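Turntable trade-ins at Usthorpe Audio

The trade-in offer on belt-drive turntables runs again through the end of the month. Bring in any working deck and we take $100 off a new Skerar table, including the Skerar 4 at $1,299. 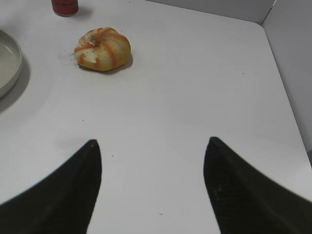 Cartridge alignment is included if you buy the cartridge from us. If you already own one, bring it along with the mounting screws, as the short ones are hard to match. Segundo Llanos does setups in the back room on weekday afternoons.
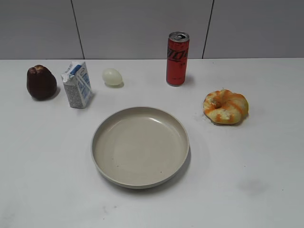 Milk carton, egg and red can on the white table.

We also have one Tudose phono stage left from the March order. It handles moving magnet and moving coil, and the gain switches are underneath.
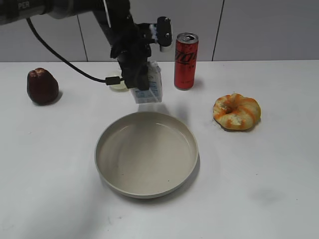
Pao-chu Hsiao wrote in to say that the Tudose hummed in her system until she moved it to the shelf below the amplifier, and that a longer ground wire made no difference. Call before you drive over for it.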